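Home About Software Field notes Careers Contact

About Grollance

4 min read

Grollance writes planning and perception software for two-armed robots that handle small household goods. We started in a shared office in Brurkbridge with two people and a rented arm, and most of what we believed in the first year was wrong. The company is larger now. We are still suspicious of our own results, and we would like customers to be suspicious of them too.

Patricio Aravena founded the company after a long stretch of integrating other people's robot software. He had watched too many demos where the object was always the same mug, always in the same spot. When the mug moved a hand's width, someone would reach for the keyboard. He wanted a planner that would admit it had no good grasp and stop. That is a dull thing to sell, and for a while hardly anyone bought it.

What the software does

The main product is a task planner called Fundgate. It takes a request such as "put the lipstick away," checks it against what the perception side claims to see, and produces a sequence of motions with a confidence attached to each. If the confidence falls under a threshold the customer sets, the arm waits. We don't claim that it understands the request. It matches words to places and places to motions, and it can be fooled at every step.

Perception is run by Delia Tapia and Nahuel Ojeda. Much of their work in the past year has gone into sorting tasks, where every item has a proper home and the home is marked with a printed label. Labels sound like a gift to a vision system. They are small, they get hidden behind the very things they name, and many of ours are in Chinese, so a text reader trained mostly on English street signs is no help at all.
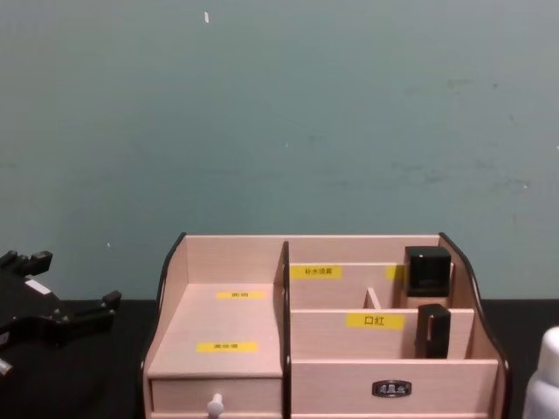 The organizer task: yellow labels for face masks, makeup sponges, hydrating spray and lipstick.

Our current sorting set has 135 layouts. On a good day the label reader does well on nearly all of them, and then a label gets half covered and the planner is confidently wrong. Confidently wrong is the failure we care about. Nahuel keeps a log of these, with 595 entries as of May, and new hires spend their first week reading it – before they are allowed to touch the controller code.

Control is Ignacio Figueroa's area. His view is that most so-called planning failures are really calibration failures, and he is right more often than the planning team would like. He also wrote Tănase, our replay tool, which lets you step through a run and see what each module believed at the time. Customers get it with every license. Several have used it to prove us wrong.

What we don't do

We don't publish success rates without the layouts they came from. We don't offer a general home robot, and we doubt that anyone will have a convincing one soon. If your job can be done with a fixture and a conveyor, Adoración Montoya, who answers the sales line, will tell you so and probably lose the deal.

Comments (3)

marlow_k
Good to see a vendor include the replay tool. Does it work with logs from other planners, or only Fundgate?

Nahuel Ojeda
Only Fundgate for now. There is a converter, but I wouldn't trust it with timing yet.

benchtop88
Setting the threshold yourself sounds fine until your manager asks why the arm is standing still half the morning. Would like to see a page on how people choose that number.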